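Lachance adds folding and racking trials to towel handling work

October 3, 2022

Lachance has extended its textile handling work at the Kallstead site to cover thick pile towels, the company said in a project update. The work was previously limited to flat-woven cloths such as tea towels and napkins. Pile goods were added in June, and the first part of the programme covers three operations: hanging a towel over a rod, folding it to a compact bundle and placing the bundle on a wire rack.

The towels are of the kind used for drying dishes, benches and vehicle panels. They have a raised grey pile on one side and a darker, denser fabric at the back and edge. The two faces do not behave alike. The pile side compresses under light pressure and recovers slowly, while the dark side has a closer surface and holds a crease for longer. A grip that is adequate on one can slip on the other, and the update lists the difference between faces as the main variable under study.

Hanging is treated as a separate operation from folding. The towel is brought up to the rod by its top edge, passed over and then drawn down on the far side until the two drops are close to level. An uneven drop is the usual fault. With a heavy pile the longer side tends to pull the shorter side up, and the towel leaves the rod unless it is held at the fold during adjustment. 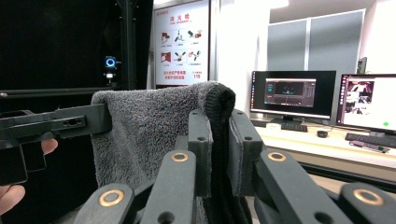 The levelling step is therefore done in short pulls, with one hold kept at the rod and the other moved down the cloth. Rod diameter also has an effect. A thin rod gives a sharper bend and better retention, but it leaves a line across the pile that can remain after the towel is taken down. Lachance has not settled on a preferred diameter and says both thin and thick rods will stay in the schedule until the hanging trials close.

Folding has taken up most of the bench time. The sequence in use is a half fold, a second half fold across the first and a final turn to bring the loose edge underneath. Each stage doubles the thickness at the folded end, and on pile goods the layers do not lie flat without being pressed. The operator finishes each stage by running along the edge from the closed corner to the open one. Reversing that direction pushes slack into the middle of the bundle, where it can't be removed without opening the towel again.

Loose corners are recorded as a fault if they extend past the bundle after the final turn. The update gives no fault rate. It does say that corners are more often missed on the dark side of the towel, where the layers are similar in colour and the edge of one is hard to tell from the next. A contrasting binding would make inspection easier, but the company has kept to ordinary stock on the grounds that household towels are seldom bound that way.

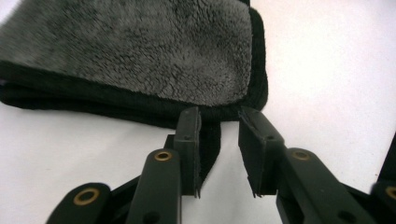 Folded towel on a white surface, grey pile uppermost, with a narrow black flap hanging below the edge.

Pile goods are sensitive to how they are held. Hooks and needles lift a single layer reliably but can draw loops out of the pile. Holding pressure matters as well. Too little and the outer layer slides over the inner ones; too much and the bundle narrows at the grip and bulges at the centre - a shape that is difficult to place in a confined slot.

Supply of the towels is being handled by Hostell, a linen distributor that also provides the laundering between sessions. Each towel is washed and dried without softener before use. Softener was dropped early in the work after it was found to flatten the pile and change the slip between layers. An initial lot of 500 towels has been set aside, drawn from a single production run to limit variation in weight and pile height. Towels are withdrawn after 16 wash cycles and are not returned to general stock.

Racking is the last of the operations and the one with the fewest completed sessions. The bundle must arrive at the rack without opening, be lowered in a straight line and be released so that it doesn't roll or catch on the wires. Support from both ends is the present method. In one trial the operator brought a dark grey fabric piece in horizontally above a black wire rack, with a gripper pressing on each end and nothing under the middle. End support keeps the hands clear of the wires, though it relies on the bundle being stiff enough to carry its own weight across the span. Thinner towels may need to be held closer to the centre.

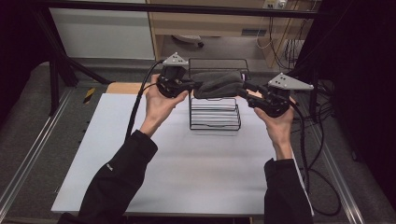 Rack selection has been kept deliberately plain. The trials call for household and office types that can be bought over the counter, with no guides or liners added. The black rack now on the table has thin wires in stacked horizontal rungs and an upper section rising at the back, so a bundle lowered too far to the rear will meet the wires before it reaches the lower part. The approach is made from the front for that reason, and the bundle is kept parallel to the rungs during lowering. Racks with vertical dividers are to be tried later, along with open shelving.

The work is logged under the project name Clotance. Nearly 1299 individual attempts have been recorded across the hanging, folding and racking operations, with folding accounting for the largest share. Attempts abandoned partway are kept in the log and marked as incomplete. Changes of towel, rod or rack are entered before the next attempt begins.

Bath towels and bath mats are not covered at present. Lachance says their weight would require a larger table and a different rod mounting, and that the existing bench at Kallstead can't be extended without relocating the drying cabinets. Fitted sheets have also been excluded.

The next stage will repeat the folding sequence with the dark side uppermost, followed by trials in which a towel is taken down from the rod and folded without first being laid flat. Hostell is to deliver a second lot of towels, with a shorter pile, before those sessions start.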